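Economia Doméstica para Adultos
Apontamentos da sessão 4: despesas fixas, despesas variáveis e fundo de reserva
Docente: Halyna Kobzar

Na sessão anterior vimos como registar os rendimentos do agregado. Passamos agora às saídas de dinheiro. Os valores são mensais e em euros, salvo indicação em contrário.

Despesas fixas

São as que se repetem com o mesmo valor, ou com um valor muito próximo, e têm data de pagamento conhecida: renda ou prestação da casa, condomínio, seguros, telecomunicações, passe de transportes. Uma despesa anual também pode ser tratada como fixa. Divide-se o total por doze e inscreve-se o resultado em cada mês. Quem paga o seguro do carro em dezembro e não faz esta divisão chega ao fim do ano com um mês muito mais pesado do que os restantes.

Despesas variáveis

Alimentação, eletricidade, água, gás, vestuário, farmácia, pequenas reparações. Para estimar estas rubricas usa-se a média dos últimos quatro meses. Se nesse período houve uma despesa fora do comum (uma avaria, uma viagem), retira-se do cálculo e anota-se à parte.

Caso prático: agregado Krishnan

Ratih Krishnan vive sozinha e recebe 793 euros líquidos. Gasta 237 euros em alimentação e produtos de limpeza, valor que inclui refeições compradas fora. A conta da eletricidade foi de 34 euros no último mês. Não tem créditos. A renda, o passe e o telemóvel constam da folha distribuída na aula.

Pontos a trabalhar em grupo:
Separar, dentro da alimentação, o que é supermercado e o que é refeição fora de casa.
Verificar se a potência contratada é adequada aos aparelhos usados em simultâneo.
Propor um valor para o fundo de reserva que não obrigue a cortar na farmácia.

Nota sobre poupança na cozinha

Planear as refeições da semana antes de ir às compras reduz o desperdício. Convém começar pelo que já existe na despensa e no congelador. Na comparação de preços usa-se sempre o preço por quilo ou por litro, que vem em letra mais pequena na etiqueta. As embalagens grandes nem sempre ficam mais baratas.

Fundo de reserva

Serve para despesas imprevistas e deve estar separado da conta corrente. A transferência faz-se no dia em que entra o ordenado. Se o fundo for usado, repõe-se antes de retomar qualquer outra poupança.
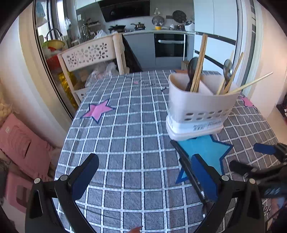 Trabalho para casa

Preencher o mapa de despesas com os valores do próprio agregado e entregar até 19 de março. Quem preferir não usar dados pessoais pode completar o caso prático. Dúvidas sobre o mapa: Pylyp Zakharchenko, no final da aula.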